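Gakorix verschickt keine Massenmails mehr: Kleine PR-Agentur setzt auf Sprechstunde und Telefon

Samstag, 27. April 2024

Wer in einer Lokalredaktion arbeitet, kennt das morgendliche Ritual: Kaffee holen, Rechner hochfahren und dann erst einmal löschen, löschen, löschen. Dass es auf der anderen Seite der Leitung auch Menschen gibt, denen das unangenehm ist, erfährt man seltener. Umso mehr haben wir uns über die Nachricht der PR-Agentur Gakorix gefreut, die ihren allgemeinen Presseverteiler seit Februar ruhen lässt und ihn nun, wie sie am Freitag mitteilte, ganz abschafft.

Gakorix betreut vor allem kleinere Betriebe aus der Region, darunter den Küchenausstatter Fekete und den Softwareanbieter Virkside, der Lagerprogramme für den Großhandel schreibt. Bisher ging jede Mitteilung dieser Kunden an sämtliche Adressen, die sich über die Jahre angesammelt hatten, und das waren zum Schluss eben auch die Adressen von Kolleginnen und Kollegen, die längst in Rente sind oder über Handball berichten. »Ich habe im Winter eine Mail von einem Sportredakteur bekommen, sehr freundlich, mit der Frage, was er denn bitte mit einer Lagersoftware anfangen soll«, erzählt Hajnalka Kiss, die die Agentur leitet. »Die habe ich ausgedruckt und an die Wand gehängt.«

An die Stelle des Verteilers tritt nun etwas recht Altmodisches. Jede Journalistin und jeder Journalist, der noch Post von Gakorix bekommen möchte, wird angerufen und gefragt: worüber schreiben Sie, wann haben Sie Redaktionsschluss, was wollen Sie auf gar keinen Fall in Ihrem Postfach finden? Hadiza Usman und Mizanur Jayawardena haben diese Gespräche in den vergangenen Wochen geführt und die Antworten von Hand in eine Liste eingetragen, die inzwischen 60 Namen umfasst. Pro Mitteilung, so die neue Hausregel, werden höchstens fünf davon angeschrieben, jeweils mit einer eigenen Betreffzeile und zwei, drei persönlichen Sätzen dazu.

Dazu kommt eine offene Sprechstunde, jeden zweiten Donnerstag am Nachmittag in den Räumen der Agentur. Vorbeischauen darf, wer mag, also nicht nur die Presse, auch Handwerksbetriebe und Vereine, die wissen möchten, wie man eine Meldung so schreibt, dass sie auch gelesen wird. 30 Minuten sind für jedes Gespräch vorgesehen, bei der ersten Ausgabe wurde aber großzügig überzogen, und Kiss hat schon angekündigt, dass sie sich darüber auch künftig nicht ärgern wird. 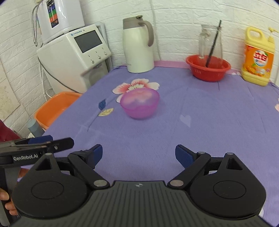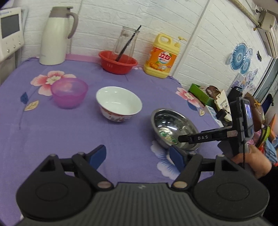

Bei den Kunden stieß der Plan zunächst nicht überall auf Begeisterung. Emese Borbély, bei Fekete für das Marketing zuständig, gibt unumwunden zu, dass sie schlucken musste, als sie davon hörte. Bis dahin hatte sie jeden Monat eine Übersicht bekommen, in der stand, an wie viele Adressen eine Mitteilung verschickt worden war, und diese Zahl machte sich in den Besprechungen mit der Geschäftsführung immer recht gut. »Dann fragte Frau Kiss mich, wie viele Artikel denn daraus geworden sind, und da wurde es ein bisschen still am Telefon«, sagt sie und lacht. Ihre Übersicht führt jetzt die Rückmeldungen auf, auch die Absagen, und die seien manchmal sogar das Lehrreichste daran. Eine Redakteurin habe ihr etwa geschrieben, dass sie über Neuheiten im Sortiment grundsätzlich nichts bringe, über die Ausbildung im Betrieb aber jederzeit gern. Ein Termin dafür ist vereinbart.

Auch Virkside bleibt dabei. Das Unternehmen hatte im März eine neue Fassung seines Programms Skullska vorgestellt und auf Rat der Agentur die geplante Mitteilung von drei Seiten auf eine gekürzt. Die wurde dann an vier Fachredaktionen geschickt, zwei haben zurückgerufen. Ob das mit dem alten Verteiler anders gelaufen wäre, weiß natürlich kein Mensch, und bei Gakorix hütet man sich auch, daraus gleich eine Erfolgsgeschichte zu stricken. Ein anderer Kunde, den die Agentur nicht nennen möchte, hat seinen Vertrag zum Sommer gekündigt. Er wollte weiterhin breit streuen.

Hazem Amrani, freier Wirtschaftsjournalist und seit vielen Jahren auch für unsere Zeitung unterwegs, gehört zu denen, die angerufen wurden. Er bekomme an gewöhnlichen Tagen 50 Pressemitteilungen, sagt er, und habe sich beim Anruf von Gakorix erst einmal gewundert, dass jemand etwas von ihm wissen wollte. Ganz so einfach möchte er die Branche aber nicht davonkommen lassen. »Anrufen ist schön, aber bitte nicht um fünf, wenn ich abgeben muss. Und bitte nicht, um zu fragen, ob meine Mail angekommen ist. Die ist angekommen.« Diese Bitte steht inzwischen ebenfalls in der Liste, gleich hinter seinem Namen, wie Usman versichert.

Mehr Arbeit macht die neue Methode allemal. Eine Mitteilung, die früher in einer Viertelstunde verschickt war, beschäftigt Jayawardena jetzt gern einmal einen halben Vormittag, und wenn zwei Kunden am selben Tag etwas zu melden haben, wird es im Büro eng. Teurer soll es für die bestehenden Kunden in diesem Jahr trotzdem nicht werden, dafür nimmt die Agentur bis zum Herbst keine neuen an. Danach will man sich zusammensetzen und schauen, ob sich das Ganze rechnet.

Die nächste Sprechstunde ist für den zweiten Donnerstag im Mai geplant. Eine Anmeldung ist nicht nötig, wer allerdings einen eigenen Textentwurf besprechen möchte, sollte ihn am Tag vorher schicken, am besten kurz. Für Vereine ist die Beratung kostenlos. In den Sommerferien pausiert das Angebot, weiter geht es dann im September.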